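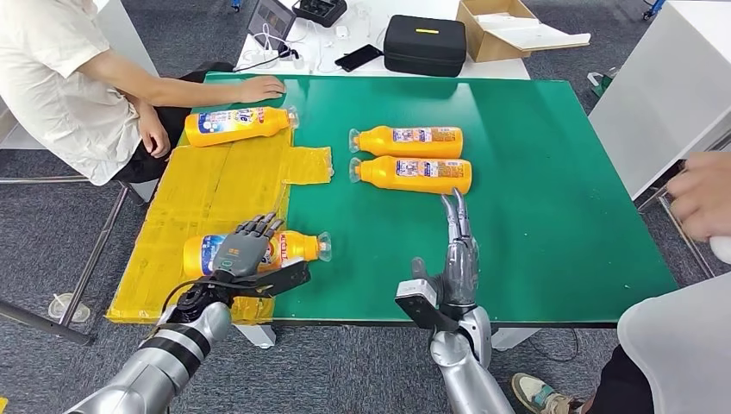 Photo: Sandamali Selvanayagam / Cirka robotics club

4. Setting up the bottle task

Right, so by now you've got the robot switched on and both hands opening and closing when you ask them to (if not, go back to section 3, I'll wait). This is the bit I enjoy most, and it's also where I've seen the most swearing, so take it slowly.

1. Get the green table out and put it on the carpet in front of the robot. Leave the laptop and chargers on the white table at the back, well away from the arms. Cables too, please!

2. Check the yellow patch. It should be lying on the left side of the table as the robot sees it. A few wrinkles are fine, but press down any seam that's lifting or the fingers will find it.

3. Lay the orange bottles on their sides. Four is plenty for a first go. I like to have some caps pointing left and some pointing right, and at least one bottle on the yellow, so the robot can't get away with learning one lazy grab.

4. Open the Niven panel, choose Plenus from the task list and set the arm speed to 80. Karthik Bhattacharjee runs it faster than that, but he wrote the thing and he's allowed.

5. Bring the left hand over the nearest bottle with the fingers spread and pointing down. Park the right hand off to the side, slightly open, until you want it.

6. Look at the black brackets on both wrists. If one has slipped round, stop and tighten it before you do anything else.

7. Press Start and wait 2 seconds before you touch the controls. The panel looks frozen while it loads. It isn't, so don't press Start again (I did, in May, and lost a whole afternoon of runs).

Note: each run is saved after 500 steps whether you've finished or not. If you're halfway through a grasp, let it save and carry on in the next one. The Hallier drive holds 4,000 runs and we're nowhere near filling it.

Caution: sitting beside the table is fine while you're laying things out, but hands come off the green before anyone presses Start. Say "clear" out loud and wait for everyone to say it back. The stop button stays within reach of whoever isn't driving.

If a bottle rolls away mid-run, press stop first and then go and fetch it. Resetting by hand is covered in section 5.

Last changed 2018-09-25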